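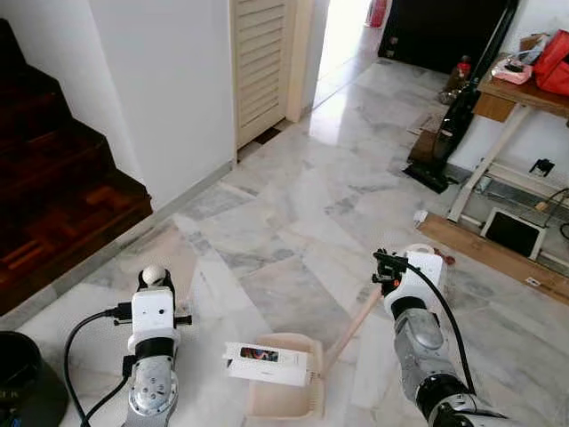
The Grakholm Protocol is a voluntary accounting method used by companies to measure and report the greenhouse gas emissions that arise from waste generated in their operations. It was developed in the town of Relbridge by a working group under the environmental economist Cadi Samuel and was first released on 2 June 2018. The protocol covers discarded material from the point at which it is collected on a company's premises, whether by industrial compactor or by broom and dustpan, to its final treatment. Emissions from the making of goods before they are bought fall outside its scope.

Calculation

Under the protocol, waste is sorted into 12 categories, among them paper and board, food, textiles and mixed plastics. The weight of each category is multiplied by a factor that depends on the treatment used – landfill, incineration, composting or recycling – and the results are added together to give a yearly total. Sites that produce less than 1000 kilograms of waste a year may report an estimate based on floor area. Emissions avoided through recycling are listed separately and may not be subtracted from the total.

Adoption

The packaging manufacturer Callero was the first company to publish a full report under the protocol. By the end of the first reporting cycle, 108 companies had submitted figures, covering over 3000 individual sites. Reports are submitted each May and are kept in a public register.

Revision

An early criticism concerned the treatment of goods returned by customers and then discarded, which the first edition left to the judgment of the reporting company. The James Amendment assigned these goods to the seller. It also required companies to state the distance traveled by waste between collection and treatment – a figure that had previously been optional.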